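The cider finally stopped bubbling in April, so I bottled it over two evenings and now I have somewhere to put the carboy that isn't the bathtub.

I started this batch last fall with apples from Eulalia Iturra's trees out past Clumport. She doesn't spray and she doesn't know what half of them are. Two of the trees are definitely russets. The rest are small, yellow and hard enough to dent a car. We pressed everything together because sorting them would have taken longer than picking them.

Usually I pitch a champagne yeast and forget about it. This time I split the juice. One half got the usual packet and the other half got nothing at all, just whatever came in on the skins. Branislav Vondráček has been doing it that way for years and he keeps telling me I'm wasting money on yeast. I told him the packets are cheap. He said that wasn't his point.

The packet half was done before the holidays. It's dry, clear and a little boring, same as every year. The wild half took its time. It smelled like struck matches in the middle of winter, and I came close to dumping it. Branislav told me to leave it alone and quit opening it. I moved it to the spare bedroom, where it's cooler, and checked on it when I remembered to.

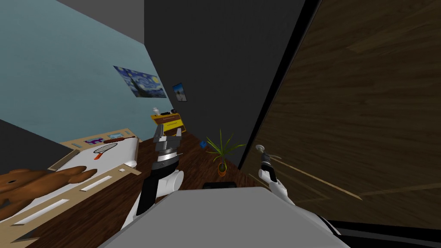 Bedroom with the yellow dresser.

By March the match smell was gone. What I have now is a cloudy, slightly sour cider with a lot more apple in it than the other one. There's something a bit like hay at the end. I like it. My sister does not, and she has gone home with four bottles of the boring one.

I primed half the wild bottles with a little sugar and left the rest still. If I had to do it over I'd prime all of them. The still ones taste flat next to the others, and I don't just mean the bubbles. I also ran out of caps and had to borrow a bag from Igor Laskowska, who only had gold ones, so the shelf looks fancier than it is. Final count was 39 bottles, both kinds together.

I took 6 of them to the tasting night at Ševčík, the little bar on the corner that used to sell lamps. Radek Šimek runs it and lets people bring homemade stuff to the back table once a month. Vratislav Bednárik had a perry there that was better than anything I made. It was pale and very soft, almost no acid, and he only had the one bottle, so everybody got about a mouthful. I asked him where he gets his pears and he changed the subject. Fair enough.

Somebody else had a dark beer with plums in it. The first sip was great and the rest of the glass was work.

Notes for next fall, mostly so I can find them again:

Pick later. The russets weren't ready and I knew it.

Don't rack the wild half so early. I did it in November and I think that's where the sulfur came from, though Branislav blames the juice.

Buy a second hydrometer. The first one rolled off the counter and I guessed at the last two readings - not a system I'd recommend.

Wash the bottles the day they're emptied. I say this every year.

I'm putting a few of the wild ones in the closet to see how they are next April. The rest probably won't make it through the summer. Eulalia gets the first box, and then I need to return her ladder.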